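Jetmont Gripper Pads, ribbed, set of two pairs
Reviewed 5/3/20 by Ada Colombo

I have been building a pair of hand-held grippers on and off since September, mostly at home and now and then at the Trultasthorpe workshop when I need the drill press, and I must have gone through every kind of pad a person can glue to a finger. Foam, bicycle tube, the cut-up sole of a flip-flop (don't laugh, it did all right!). So when the Jetmont set came down to 33 dollars I gave in and ordered it.

Fitting them took me 17 minutes a finger, which is slow, but I am slow. The backing is stiff and stays where you put it - a real pleasure after the Bonness ones, which crept. I like to try pads on food, a plum or a mandarin or something light and porous, as it shows you very quickly when you're squeezing too hard.

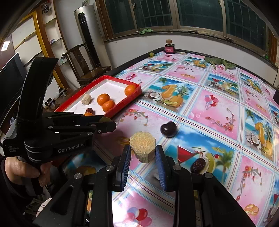
Dario D'Amico wrote in to say that his own set held up fine on round fruit but picked up crumbs in the ribs, and that an old toothbrush gets them clean in no time.

I've taken up the toothbrush, Dario, thank you! My one grumble is the screws, 5 in the bag and every one a hair too long, so keep a file handy. I'd still buy the set again, and I have my eye on the wider size for the next build.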